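August, evening

Up at six to get a start on the hall closet before it got hot. Napaporn had already gone to work and left a note on the table asking me to keep the blue suitcase and do what I liked with the rest. The closet has not been emptied since we moved to Folside, so I took everything out and put it down the length of the hall. It reached the bathroom door.

Winter coats first. Kept four, put three in the bag for Benedetta, who said she would take them over to the church sale in Duddale. One of them still had a parking stub from the old garage in the pocket. Then the vacuum, the ironing board, the two folding chairs and the box of extension cords. I tested the cords one at a time in the kitchen. Two were dead and went in the trash.

The power went out at 10 in the morning and stayed out until after lunch. Hélder from upstairs came down to ask if it was just him. He said the notice had been on the front door all week, and I went and looked and it was there. I ate a cheese sandwich and kept going with the back of the closet, where the old shelf brackets are. I had to feel for the screws. Five came out easily and the sixth is painted over. I will need to borrow a better screwdriver.

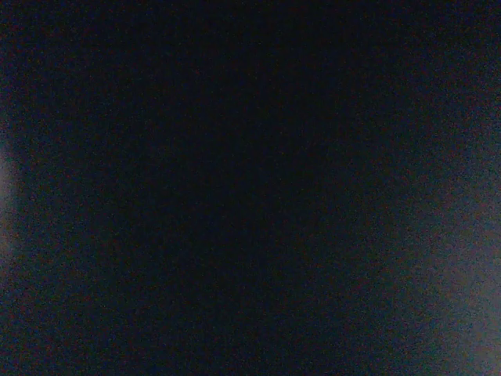 Dark.

After lunch I wiped down the walls with warm water and dish soap and left the door open to dry. Measured for the new shelves – the left side is a little narrower than the right, so they can't all be cut the same. The Lisik ones at the hardware store are 99 each and I would need three. Amnuay thinks plain boards would do just as well, and he has a saw. I'll ask him to come by and check my numbers before I buy anything.

Found the missing half of the tent poles inside a rolled-up rug. Also a bag of light bulbs, none of which fit anything we own now.

Put the vacuum and the chairs back in for the night so we can get down the hall. The suitcase is under the bed. Everything else is in the spare room with a sheet over it. Napaporn came home at seven and we had soup.

Tomorrow – screwdriver, call Amnuay, take the bag to Benedetta before she leaves.

961 views · 10 comments · Share

Get new entries by email. You can unsubscribe at any time.

Contact | Copyright Padmavathi Venkataraman | Back to top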